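Display Corner Check – Toiletries Table, Karkuvdale

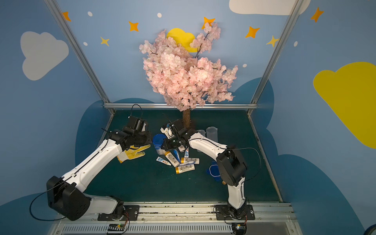
Checked by: Jana Strobel | June 24, 2019

Blossom tree stands upright – PASS. Artificial, so watering is off the list.

Tall branch – MONITOR. It has ambitions to the upper right. Keep sleeves away.

Wall panels, blue, with stars and clouds – PASS. Very cheerful for an inspection.

Metal edging – run a gloved hand along both strips before opening.

Toiletries – ACTION. A pile is not a storage system. Consuelo Vallejo to sort, caps checked, by 4 pm.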